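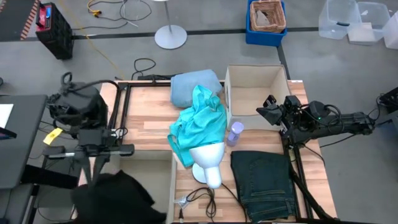 She had told the agency she would be out of the apartment by noon, and it was already past ten. The movers from Trendell wanted everything sorted before they came up the stairs. Clothes in one place, anything with a plug in another.

She started with the clothes. Most of them were folded already. The black ones she left until last - she had bought them for the job in Camdale and worn them five days a week, and she did not much want to look at them. She thought about giving them away. Then she thought about what new ones would cost, and she kept them.

The lamp was harder. It had belonged to her aunt, who had carried it from Pusanmont on her lap on a bus, a trip of roughly 200 miles. It had been a wedding present from the Wróbel side of the family, and her aunt had never liked it. She had never thrown it out either.
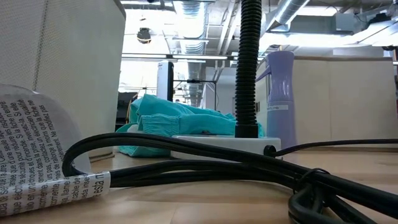

The cord still had its warning tag. Her aunt never cut tags off anything. As a girl she used to read this sort of thing at the kitchen table, the French first and then the Spanish, sounding out the words while supper cooked. Si la fiche n'entre. She had not known what a fiche was. She had thought it might be a fish.

She found the scissors, held them for a moment, and put them back in the drawer.

At 11:40 the buzzer rang. She told the men to come up, fourth floor, and to mind the loose step. Then she went to look for the tape.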